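2. The room, the light and the putting away

I should start with the room, as I've grumbled about it to everyone who'd listen and it shaped the study more than any of our plans did. Our first go at this work was in a converted stockroom at Hijazi, a long, gloomy place with one window at the wrong end, and people in it kept carrying things over to the window to look at them. They'd pick up a lid, walk to the window, turn it over, walk back and then put it on the shelf. I was timing how long it took them to decide where a thing should go, and a fair chunk of what I'd timed was walking! Those sessions are in the appendix and I don't lean on them anywhere else.

So we moved to Godumen, where the light is far kinder. I asked for 300 lux as the least we'd accept at table height, measured at the start of each session with a cheap hand-held meter, and we never had to cancel for falling short. The difference in how people behaved was plain from the first morning. They stopped lifting things up to their faces. They also talked more, which I hadn't expected and can't really explain (Dima Nseir thinks people mumble in dim rooms; I think they were just happier). How bright the place is comes across well enough in Figure 2, and I'll leave it at that, as the lux readings are in the appendix for anyone who wants them.

Figure 2. The brightly lit space at Godumen. 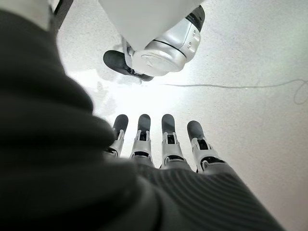 The other thing I wanted from a room was that it shouldn't feel like anybody's home. In an earlier pilot we'd used a real kitchen, and people were terribly polite in it. They put the mugs where they guessed the owner would want them, then apologised for guessing. I wanted to know where they would put the mugs if it were up to them, and a plain workroom gets you closer to that. It doesn't get you all the way. A couple of our older participants still asked me where things "normally" went, and I had to bite my tongue.

For storage we used Grundik open shelving, set to the same heights every time, with a low cupboard next to it. I'd have liked drawers too. Drawers are where the really interesting decisions happen (what counts as cutlery? does a bottle opener? does string?) but they hide things, and once something has gone into a drawer you have to ask about it afterwards. We did try it. People can't remember. They tell you very confidently that the peeler is in the top one, and it isn't.

The objects themselves came from a Lamusel starter set, padded out with odds and ends from my own cupboards and from Dima's. The bought things were too easy. Everything in a starter set matches, so plates go with plates and bowls go with bowls and you learn next to nothing. It's the single egg cup, the jug with no obvious partner and the tin that once had biscuits in it that make people stop and think. By the end we had 178 objects on the list, and each person was given a crate of them drawn from that list in an order I'd fixed beforehand. I've put the full list in the appendix, including the ones we dropped. The glass cake dome went early on, as people were so frightened of breaking it that they dealt with it first and relaxed afterwards, and that mucked up the order of everything else.

The instructions were short. We said: please put these away so that somebody else could find them. We'd started with "put these away sensibly", which I now think is a dreadful thing to say to anyone. One person spent the whole session worrying about whether she was being sensible. Changing the wording helped a lot, and I'd urge anyone trying something similar to pay more attention to this than I did at first.

Nobody was hurried. Most people fell into one of two habits, and we could usually tell which within the first few minutes. The spreaders tipped out the crate, laid everything across the table and only then began to move things to the shelves. The pickers took whatever was on top, found it a home and went back for the next, shuffling earlier things along as they needed the space. I'm a picker myself and had assumed that everyone was. Section 4 goes into how the finished shelves differed, but I'll say now that the pickers changed their minds about places far more often, and didn't seem to mind a bit.

After each session we left the shelves as they were and asked a second person to fetch 7 things from them, named aloud one at a time. Dima did the naming, always from the same script, with me noting the first shelf each person looked at. I used that first look as my main measure. Total fetching time was noted as well, but it depends so much on how fast somebody walks and whether they're the chatty sort that I've treated it with a good deal of caution.

One last practical point: wash the objects between sessions, and put the lids back on the pots they belong to before you pack the crate. We forgot the lids in June, and lost the better part of an afternoon's results to a saucepan.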